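Search questions, topics or members
Home Topics Unanswered Members Log in

Filed under: Kitchen & Table > Fruit and veg > Storing and serving

Keeping tangerines and small fruit in one bowl on the table

Evangelia Deligiannis
19 September 2025

I put a bowl of fruit out on the table most afternoons, mainly for my two children when they get in from school. It's usually tangerines with cherry tomatoes and whatever small stuff the greengrocer in Plarkby has that week. The bowl is round and green, not very big, and I've got a cloth under it that I'd like to keep nice.

My trouble is the order of things. If I tip the small fruit in first and put the tangerines on top, the tomatoes at the bottom get squashed or split and I don't find them until the next day. If the tangerines go in first, the little ones roll off and end up all over the cloth. I've also had a tangerine go mouldy underneath twice since July, and it spoiled what was touching it.

Is there a sensible way of doing this, or do I need two bowls? I'd prefer one, as the table is small. I also don't know whether to wash everything before it goes out or leave people to rinse their own. Children being children, they don't.

4 replies hidden by your filter. Showing the 3 most useful.

Anneli Karppinen

One bowl is fine, but put less in it. I think that's most of your problem. A bowl on the table only has to last the afternoon, and the rest can stay in the fridge or a cool cupboard.

What I do:

Lay the cloth flat and spread the fruit out on it before any of it goes in the bowl. You can look each piece over properly that way. Turn the tangerines round and press gently near the stalk end. A soft patch there is usually where mould starts, so eat those first or throw them out.

Put the tangerines in first, one at a time, and set them down on the bottom. Don't drop them in. Four is plenty for a small bowl. They should sit side by side and not in a heap.

Then fill the gaps with the small fruit. Stop when it is level with the tops of the tangerines. Anything above that will roll off, as you've found.

On washing: wash the tomatoes and other small fruit and dry them well on a tea towel. I leave tangerines unwashed until the day they go out, then rinse and dry them too, as the children handle the peel and then eat with the same fingers. Damp fruit sitting in a bowl goes off quickly.

Empty the bowl every evening. It takes a minute — and you'll find the bad one before it spoils its neighbours.

If you keep some of the tomatoes back, leave them out of the fridge if they'll be eaten in a day or two. They taste of very little when they're cold.

81 members found this useful

Lefteris Dimitriou

Two bowls. I tried the single bowl for years and the tomatoes always lost. A cereal bowl next to the big one takes up hardly any room.

10 members found this useful

Magdalini Karras

I agree with Anneli about the order. I'd add that the shape of the bowl matters. If it has a flat floor and sides that come up a bit, the tangerines stay where you put them. In a shallow dish with a sloping bottom they all slide to the middle and press on each other. I had one like that from a shop in Mulum and gave it away.

For the cloth, tomatoes are the thing to watch. If one splits, rinse the mark from the back under cold water straight away and then wash it as normal. I wouldn't put anything hot on it until the mark has gone. Give the cloth a shake outside every day as well, because bits of stalk and crumbs collect round the bowl and you get small flies in warm weather.

26 members found this useful

Viewed 1,474 times

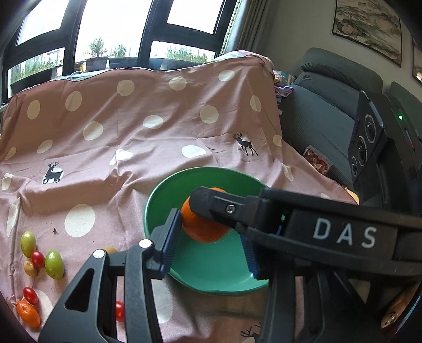 Tangerine into the green bowl first, tomatoes and other small fruit still on the spotted deer cloth.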